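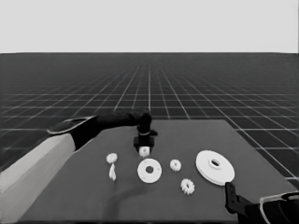
Drolow should drop a forward and put a third player in central midfield, one reader wrote under our report on the first leg, arguing that the visitors had lost the game between the penalty areas well before they conceded. The comment drew more replies than anything else on the page, and the point is likely to come up again when Hovar and Drolow meet in the second leg of their Tromix Cup semifinal at the Ezeani Ground.

Hovar take a 2-1 lead into the game after scoring from a corner and from a penalty in the home leg. Drolow's goal came from open play shortly before halftime. Away goals do not count double in the competition, so a one-goal win for Drolow after 90 minutes sends the tie to extra time, and a draw of any kind puts Hovar in the final. Extra time is two periods of 15 minutes, followed by penalty kicks if the teams are still level on aggregate.

Kickoff is at 7:45 p.m. Gates on the east side open at 6:15 p.m. and the turnstiles at the railway end open half an hour later.

Team news

Hovar are without their first-choice left back, who picked up a second yellow card of the knockout rounds in the first leg and serves a one-game suspension. The club has a natural replacement on the bench, a right-footed player who has filled in on that side in three league games this season. Hovar conceded only once in those games, from a free kick. The goalkeeper trained separately at the start of the week with a sore wrist but has been passed fit.

Drolow have one doubt. Their holding midfielder left the field in the first leg with a tight hamstring and will have a late test. If the player is ruled out, the coaching staff must choose between moving a center back forward, as they did for the last half hour at Hovar, and starting an academy midfielder who has not yet played a cup game. Both forwards are available.

Yellow cards are wiped before the final, so a booking in the second leg carries no further penalty unless it leads to a red.

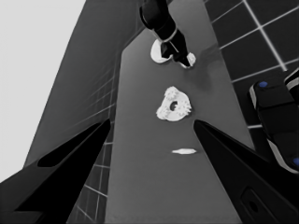 Drolow press from the front in a 4-4-2, and the starting positions of the two forwards explain most of what went wrong in the first leg. They line up wide, level with the opposing fullbacks, and run inward on a diagonal as the goalkeeper releases the ball. The aim is to close the center backs and force a long pass. The shape is that of the two black gripper fingers, each angled toward the center from its own side, with an open gap left between the tips. Hovar played through the gap. Their deepest midfielder stood in it, received the ball facing forward and had time to pick a pass to either wing. Drolow's central midfielders were set too deep to reach that player in time, and when one of them did step up, the space behind was open for a second pass.

The fix proposed by readers, a 4-3-3 with one central forward and a midfielder assigned to Hovar's deepest player, would close the route at the source. It would also leave Drolow with one fewer target at the far post. They have scored most of their cup goals from crosses, and they need at least one goal to stay in the tie. A less drastic option is to start the forwards closer together and let the wide midfielders press the fullbacks. Drolow used this version in the quarterfinal and held their opponents to one shot on target before the break.

Set pieces

Hovar's corner routine in the first leg was a near-post run by the tallest center back, with a second runner arriving late at the penalty spot. Drolow defended it with four players in zones across the six-yard line and the rest marking runners. The late runner was unmarked for the goal. The same player was also free at the next corner and headed over the bar.

Drolow have changed little in their own routines since December. Corners from the right are hit with inswing toward the goalkeeper, and those from the left are usually played short. Free kicks within shooting range are taken by the left winger, who struck the crossbar late in the first leg.

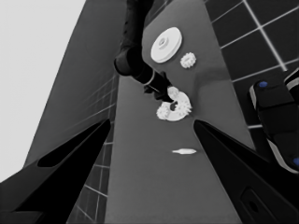
Tickets and attendance

The first leg drew a crowd of 1,214, Hovar's highest for a cup game this season. The Ezeani Ground has a larger main stand, but part of the terrace on the far side remains closed for drainage work, and the away section has been cut as a result. Hovar have been given 617 tickets. The club said all of them had been sold to season-ticket holders and that it would not hold a general sale.

Drolow have put 1000 seats in the main stand on sale at a reduced price, with a limit of four per buyer. Tickets bought for the postponed league game are not valid. Cash will not be taken at the turnstiles, and bags larger than a standard sheet of paper must be left at the east gate.

The field

The surface has taken heavy use in recent weeks. Ground staff cut the grass shorter than normal for the last league game to speed up the ball, and the goalmouth at the railway end has been reseeded and rolled.
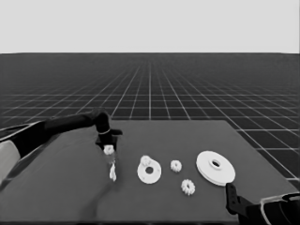
A shorter cut would suit Hovar, whose passing in the first leg was quick and mostly along the ground, and Drolow may decide to leave the grass longer for the second leg. Competition rules allow any length up to the stated maximum, provided that it is even across the field. The referee will inspect the surface at 5 p.m. A second inspection is possible if there is heavy rain after that time.

If the game is called off, it will be played at the same ground in the following week, with all tickets remaining valid. Suspensions carry over to the new date. The winner meets the winner of the other semifinal at a neutral venue, and the kickoff time for the final will be set once both teams are known.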